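Bellby Cable Dress Kit for Robot Arms: Review After a Shop Build

Reviewed by Emilian Toma

I bought the Bellby cable dress kit in October for a sorting cell that four of us are putting together in a shared workshop. The cell has one job, moving mixed household items from one bin to another and back. The arm came to us secondhand and bare, with a bag of cables that had been cut off at the base. Everything on the outside of it we had to route ourselves.

The kit cost $410. I paid for it myself and Bellby doesn't know I'm writing this.

What comes in the box: hook-and-loop wraps in two widths, four strap-on saddles with rubber pads, a bag of split sleeves, a swivel clip for the wrist, and a printed guide. The guide is short and well drawn, but it assumes a smaller arm than ours. The saddle straps were long enough for the forearm and would not close around the upper arm. Bellby sells longer straps separately. I used webbing from the hardware store and it has held fine.

Installation took two evenings. Jalen Kasprzak jogged the arm through its poses while I marked where the cables went tight. I recommend doing it this way, with a second person at the controls and the speed turned all the way down. We had the loop at the wrist too short on the first try, and it pulled against the clip as soon as the tool turned past vertical. On the second try I left a lot more slack. It looks sloppy when the arm is parked -- it is the right length when the arm is down in a bin.

The saddles are the best part of the kit. They don't slide on a glossy painted surface, and they come off without leaving a mark. The wraps are ordinary. The split sleeves are stiff, and I ended up leaving them off wherever the cable has to bend.
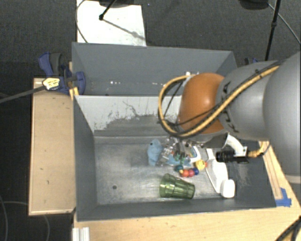

Arm over the front bin, with the yellow cable looped out beside the orange joint cover.

The bins sit in a wood surround and are held with clamps, which was Chae-won Koo's idea. I wanted brackets. She pointed out that we would be moving the bins every time we changed the reach, and she was right. Clamps do add something else for a cable to catch on, so I checked clearance over each one before I let the arm run at normal speed. Anyone with a similar layout should do the same.

We ran 3,000 picks before I wrote this. At 800 I took the wraps off and looked over the cable jackets, and found light scuffing at one saddle where I had pulled the strap too tight. I loosened it and the scuffing has not grown. The wrist clip developed a little play somewhere after that. It still turns freely, and I would expect to replace it before anything else in the kit. Bellby does not list the clip as a spare part. I wrote to ask and got a polite answer that it was under consideration.

For comparison, Ezekiel Strickland has the Inell kit on the smaller arm across the room. It costs less and uses molded clips that snap shut. They are faster to put on and much harder to open again, and he has broken 2 of them while swapping a cable. If you plan to set up an arm once and leave it alone, the Inell is probably the better buy. We change tools often, so I would stay with the Bellby.

Soft items and shiny packaging have given us plenty of trouble in the bins, but that is a gripper matter and I will leave it for another review. No dropped item has been traced to the cables.

Good: saddles grip well and leave no marks, parts can be reused, clear guide.
Bad: straps too short for a large arm, stiff sleeves, no spare wrist clip.

I would buy it again at this price, with the longer straps added to the order.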